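How to run a processor demo at your own robot open day

I went along to the Briltov open day on a Friday in May, mostly for the free tea, and came home with a notebook full of tips. Sarita Vishwakarma was running the arm and let me pester her for ages (thank you, Sarita!), so if your club fancies trying this, here's how I'd go about it.

1. Start with the socket

Get the gripper down near the processor before you let anyone in, and check you can still see the retention frame properly. I'd pick a board with plenty going on around it – people love spotting the battery. 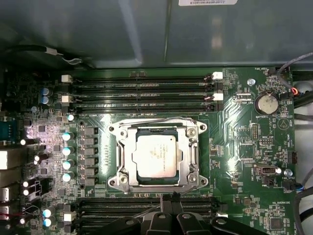
Gripper just below the socket, with the lever along the top of the frame.

2. Go in slowly

Turn the speed right down, then turn it down again! Sarita had hers at 9 per cent and it still felt quick to me. Line the fingertips up with the edge of the chip and stop there for a breather.

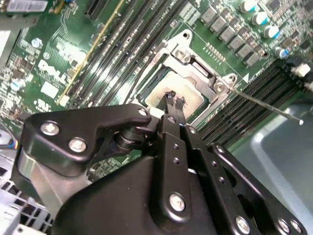 3. Let people see both fingers

Visitors always ask where the other finger is, so put the wrist view up on a big screen. We had 27 people round ours and the back row could follow it fine. Keep the talking short and take questions as you go.

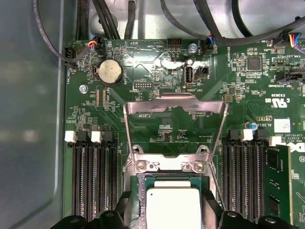

A finger on either side, and the tall metal bracket over the chip.

Allow longer than you think for packing up. I missed my bus.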